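Founder Q&A: Janka Krajčí on building Flevell

Janka Krajčí started Flevell with one spreadsheet and a list of property managers who had agreed to take her calls. The company makes scheduling software for small cleaning and maintenance contractors. She joined the Pilgate founders program in March, and we spoke with her by phone after the final session.

Before Flevell, Krajčí ran operations for a contractor that looked after rental apartments. Jobs came in by text, email and voicemail, and she typed them into a calendar each night.

"I was spending two hours every evening copying addresses," she says. "I asked other contractors how they did it, and they were all doing the same thing."

She sent a survey to 400 of them and got 73 replies. Most said they had tried a scheduling app and dropped it. The usual complaint was the setup, which asked for more information than a small crew had on hand.

Her first version did very little. It read an incoming message, pulled out the address and the task, and put them on a shared list. Marek Kubíček, a former coworker, wrote the code on weekends and later came on as co-founder.

"Marek kept taking things out," Krajčí says. "I wanted invoices, photos, a map. He said to get the list right first. We argued over that for a month."

The list went to 3 paying customers. One of them, Mühlbauer, handles turnover cleaning for short-term rentals and asked for checklists by room. Flevell added them, and they are now the part of the product customers use most.

Raising money

Krajčí talked to investors before joining Pilgate and says those meetings went badly. Her slides covered the features and left out the price.

"My mentor stopped me on slide two and asked what a customer pays. I had it on slide fourteen. So we moved it."

The company has since closed a small round. She won't give the amount, but says it covers two salaries and a part-time support person – enough for the next year if sales hold.

Room by room

A checklist in Flevell can be as short or as long as the crew wants. Krajčí says bathrooms get the longest ones, with separate lines for the sink, the faucet and whatever has been left out beside them.
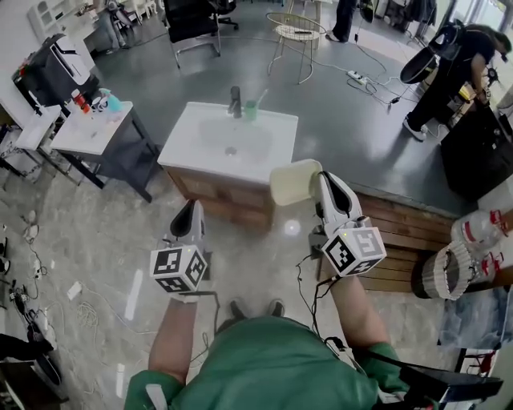
What comes next

Flevell had 434 active accounts when we spoke. Krajčí wants to add Spanish before anything else, and Kubíček is rebuilding the phone app so it works without a signal.

Asked what she would do differently, she says she would have charged from the first day. "We gave it away for too long, and the free users never called us back. The paying ones called all the time."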